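Pattern clash (interior decoration)

Pattern clash is the use of two or more unrelated patterns in the same space, most often on walls and on a table or other furniture. It may be deliberate, in which case it is usually called a style.
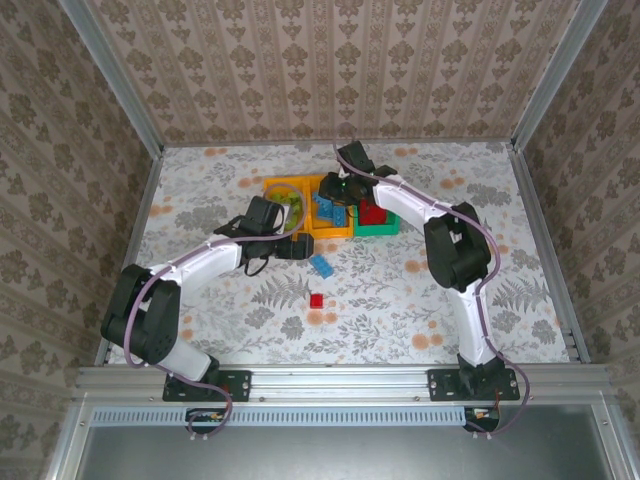

One reader of the Nultley home pages complained in a letter that flowers on the table and a second pattern on the wall "leave the eye with no place to sit down," and asked whether plain paint had been banned. The paper printed the letter on a page with a striped border.

Origins

The practice is as old as cheap printed paper. Once a roll cost less than a day's wages, households papered one room at a time, years apart, and seldom threw out the curtains to match. Decorating guides of the period advised against mixing prints and were themselves often bound in two of them.

Scale and color

Most advice on the subject comes down to scale. A large print beside a small one is thought to be restful, while two prints of the same size are said to fight. Sharing a color between them helps, or at least gives the owner something to point to. Florals are considered the most forgiving, as few people can tell when a bunch of flowers has gone wrong.

Stripes are harder to place. They show up every crooked wall in the house, and some decorators refuse to hang them in buildings more than 300 years old.

Trade

The wallpaper maker Hotent listed 2,678 patterns in its January catalog, of which 2,577 were described as going with everything. Its rival Jalali sells its papers in matched sets of 5, with a warning on the label against opening a second set. Sales of single rolls remain strong.

Regional use

In Lonar, front rooms are traditionally papered in one pattern and the ceiling in another — the table is covered in whatever was left. Visitors tend to find this tiring. Residents report that they stopped seeing it in childhood.

See also: Border (wallpaper); Oilcloth; Upholstery; Headache

Last edited 22 Jun 2020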